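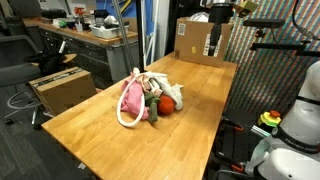 Ngan-ling Yu wanted to know why a wool sock soaks up water and a raincoat does not, when both of them are cloth. The answer is in the fibers.

Search Mudport Kids Science Go

All cloth is made of fibers, which are long thin strands. Cotton fibers come from the seed pods of a plant. Wool comes from sheep. Polyester is made in a factory from melted plastic pushed through tiny holes.

Cotton is mostly cellulose. Water sticks to cellulose, so a drop placed on a cotton towel spreads along the fibers and into the gaps between them. This is called wicking.

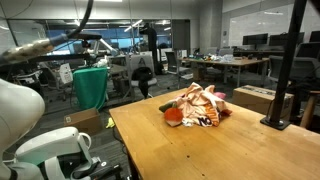
Polyester takes in very little water. A drop may sit on top of the cloth or run through the gaps – it does not enter the fiber itself. Polyester shirts dry faster than cotton ones for this reason.

Wool is different again. The outside of the fiber is covered in scales that shed small drops, but the inside can hold water vapor from the air.

To test this, cut 2 strips of cloth the same size, one cotton and one polyester. Hang them so that the ends dip into a cup of water. Mark how high the water climbs on each strip after five minutes.

Comments

Tsung-han Su: Does felt count as cloth? It has no threads.
Mudport Kids Science: Yes. Felt is fibers pressed and tangled together.
Stidside: Our cotton strip won. We did it Saturday with food coloring in the water.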